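Been meaning to write this up for weeks. A few posts on what it's like teaching a robot a job by hand, for the people who keep asking me what I do all day.

Short version: I sit (well, stand) with a pair of controllers and move two arms through a task, over and over, and every go gets saved. Later a model gets trained on the lot and has a try by itself.

The task this month is cups. Pick up the cup, get it onto the mug tree or put it upright in the square it's meant for. My target from Nele Van Beek was 600 good goes by the end of October. I'm on 264. Ask me how my shoulders are.

First thing I learned: you are a terrible teacher when you're in a hurry. I drove the arm the way I'd move my own hand, all quick little corrections, and the replay looked like someone swatting a wasp. Siebe Jacobs watched two of them and went off to make tea.

So now I go slow. Not sleepy slow, the sort of slow you'd use carrying a full bowl of soup past a toddler. Come in high, stop, line up, come down, close, wait a beat, lift. The wait matters more than you'd think!

The other way to do it is to grab the arm itself and push it through the move. I did that at my last place, at Bestgate, and I do miss it a bit. You feel the weight of everything. But you need both hands for one arm, so a job with two arms means two people shuffling round each other like a bad dance class.

Tape grid on brown paper is my favourite bit of kit and it's the cheapest thing in the room. I call out a square, put the cup there, do the run, call the next one. Before the grid I was putting the cup in the same comfy spot every time without noticing, and the first model we trained only knew that spot.

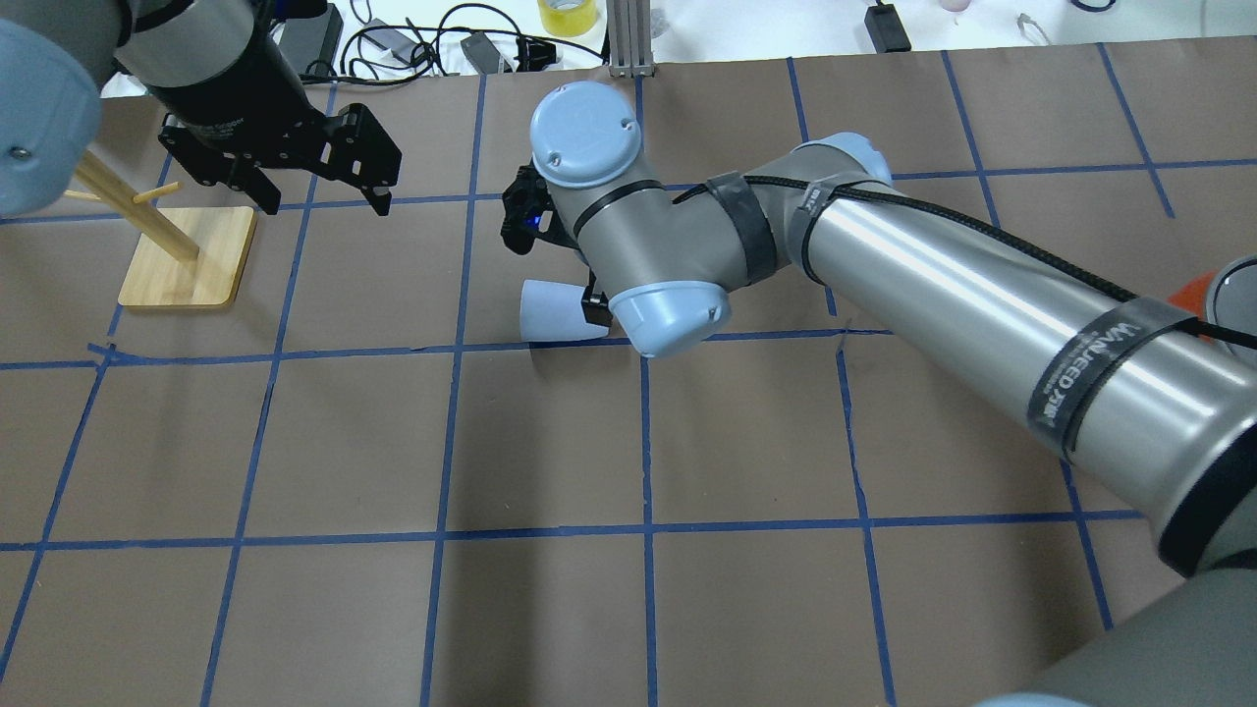

Do you need to be able to code to do this job?

Most of the driving needs none at all. I can read a bit of Python and edit a settings file, but what you really want is patience and a decent eye for a sloppy grip. The best driver on our team used to ice cakes for a living.

Back to cups. Paper ones on their side are the worst thing I've ever had to pick up. Squeeze a touch too hard and they buckle, too soft and they roll. I spent a whole afternoon on nothing else and kept 12 runs out of it.

What do I do with the bad ones? If I miss and then recover nicely, I keep it, as it shows the arm how to get out of trouble. If I miss and flap about, it goes in the bin. Nele and I still argue over where the line is. She's stricter than me — she also doesn't have to redo them.

Cables, while I'm moaning. Tape them along the arm, leave slack at the joints, then swing every joint as far as it'll go before you start recording. I lost a morning at Jukska to a cable that was a hand's width too short and tugged the wrist every time I reached left.

Oh, and say the step out loud as you do it. "Over, down, close." I feel daft, Siebe wears headphones now, but my runs come out far more alike when I talk through them.

Next up is mugs with handles, which should be kinder to grip and much fussier to hang. 336 cup runs to go before I'm allowed near them. Kettle first.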